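Stostlow, 24 de agosto. Pues ya está, hoy abrimos las reservas de Vellunine, y llevo semanas con ganas de escribir esta nota. Soy quien coordina el producto en Juvura, así que me vais a perdonar el entusiasmo. Vellunine es nuestro paquete de tareas domésticas simuladas para brazos robóticos: escenas de cocina y mesa listas para cargar, con sus objetos, sus cámaras y un evaluador que puntúa cada intento.

Empezamos en abril con lo más tonto del mundo, agarrar un recipiente por la pared — y nos dio más guerra que todo lo demás junto.
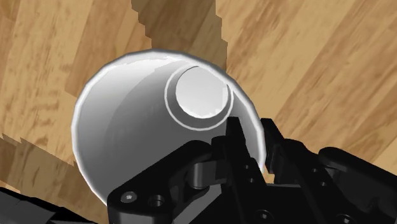 Andreadis, que probó la versión previa, nos escribió que por fin podía repetir un mismo fallo de agarre las veces que hiciera falta, aunque echaba de menos más variedad de vajilla. Tomamos nota (¡y la vajilla nueva ya está en camino!).

El paquete trae 17 escenas base y 93 objetos, y cada escena admite cambios de luz, de posición y de punto de vista sin tocar una línea de código.

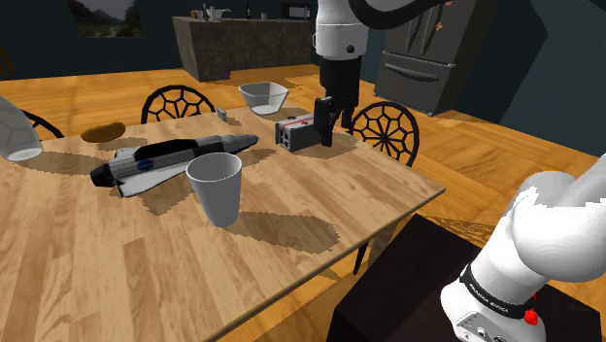
También podéis meter vuestros propios modelos. El importador acepta los formatos habituales y calcula los volúmenes de colisión él solito, que era lo que más nos pedían. Una escena nueva se monta en casi 9 minutos, y luego queda guardada para todo el equipo.

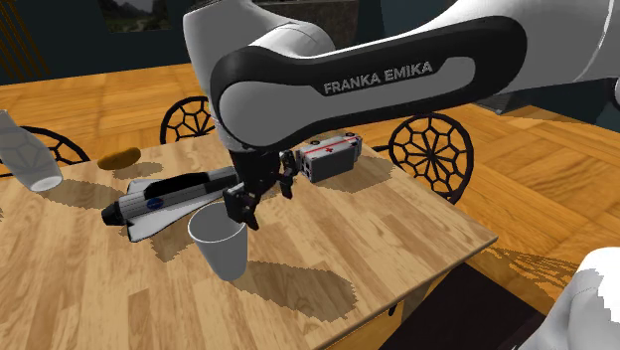
La licencia anual cuesta 2.000 euros por laboratorio, con soporte por correo y todas las actualizaciones incluidas. Los objetos se pueden colocar como os dé la gana: a mí me encanta dejar la ambulancia de juguete volcada de lado, con la taza de pie y la lanzadera cerca, y ver cómo se las apaña cada política de control con ese desorden. Las reservas se hacen desde la web de Juvura, y quien quiera una demostración antes de decidirse puede pedirla en el mismo formulario.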